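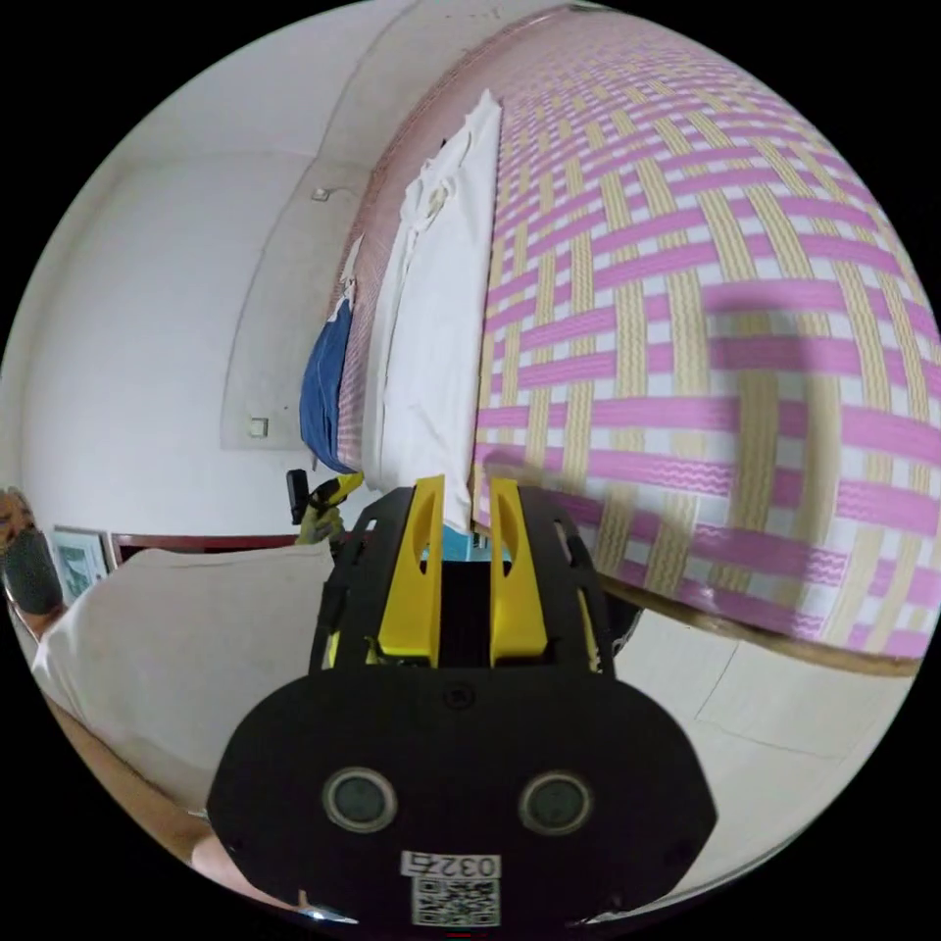

Dois pares de garras amarelas junto a uma cama.

Hukatow é um espetáculo musical de intervalo apresentado todo mês de dezembro na final da Copa Rieger de handebol. Dura dez minutos, tempo em que o público, em tese, compraria salsichas. A queda nas vendas é citada pelos admiradores como prova de qualidade artística.

História
A primeira edição foi concebida pela coreógrafa Dörte Kohlhase e pelo maestro Torben Görtz, que até então se conheciam apenas por cartas de reclamação. O elenco original cantou sobre um palco desmontável que levou mais tempo para sair da quadra do que o show para acontecer. O segundo tempo começou com atraso, e o árbitro foi vaiado por isso.

A cantora Yaa Fiadzo assumiu o número principal na segunda edição, acompanhada pelo duo eletrônico Grora. Sua versão de "Reline", interpretada quase toda de costas para as câmeras, permanece a mais lembrada — em parte porque o microfone só funcionou no refrão.

Recepção
O público recorde foi de 1.922 espectadores. A crítica Ilse Hollmann chamou o espetáculo de "um casamento em que ninguém conhece os noivos", frase que a produção imprimiu nos cartazes do ano seguinte. Kazuhiro Kaneko, responsável pela iluminação, recebeu dois prêmios regionais pelo trabalho, um deles na categoria de pirotecnia, que o Hukatow nunca utilizou.

Ver também
Show de intervalo
Copa Rieger
Grora (duo)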